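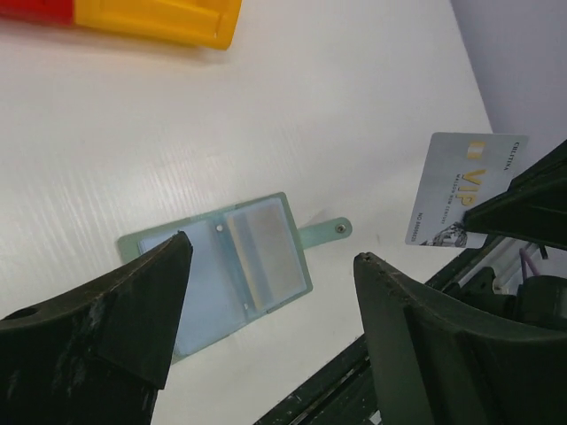

Wrist cam, card holder job. VIP card up in the air, holder open on the table.

November, late afternoon
Parisa Nikzad, bench notes

Okay, so the wallet chore. Elikem keeps asking whether a machine can do the little fiddly stuff people do without thinking, and I keep saying "sort of," so I figured I'd better spend an afternoon on it and write down what sort of means.

The job: card goes into the sleeve, strap goes over, snap closes. My niece does it while talking. For us it's three separate headaches and I only really got into the first one today.

Card first. Thin stiff plastic is nice to hold once you have it, but the fingers want to grab it wherever they grab it, and then the angle is whatever it is. If it's tilted even a little when it meets the sleeve, the corner catches and the whole holder scoots across the table. Tried going slower. It scoots slower! Rasmus says tape the holder down. I don't want to tape it down — nobody's wallet at home is taped down, and if the answer to Elikem's question is "yes, with tape" then I'd like that written in big letters somewhere.

The other thing is the sleeves. They're see-through, so the depth numbers over them are junk, and from the wrist the left finger likes to park itself right over the sleeve you'd want to look at. Going to try coming in from the strap side next time and see if the view is any better. Henrike thinks we should use the overhead view for the last bit and ignore the wrist completely. Maybe. She was right about the jar lids, so I'm not going to argue too hard.

Fingertips are getting chewed up, by the way. Chips along the flat edge on the right one, scratches and pale dust all over the left. I don't think that matters for socks or sponges but it might for an edge as thin as a card. Elfriede, if you're printing more for the Treltetti arm anyway, could you put me down for 2 sets? Same green is fine, I don't care about the color.

Set the timeout to 90 seconds per try, which felt generous when I typed it in. It's not so generous when you're the one sitting there watching. Log for this one is run 1074 in the Jirkorgate folder, card task, if anybody wants to scrub through it.

So where are we on chores? My gut, for what it's worth: picking up and putting down, fine. Wiping, pretty good. Anything where a thin thing goes into a floppy thing — pillowcases, envelopes, this — still a person's job for now. I haven't even touched the snap. You have to line it up and then push, and I have no idea yet how hard to push.

To do: strap-side approach, ask Henrike for her overhead calibration, clean the fingers before the next run.

Humier bench notebook | Questions: ask Parisa or Rasmus | Back to top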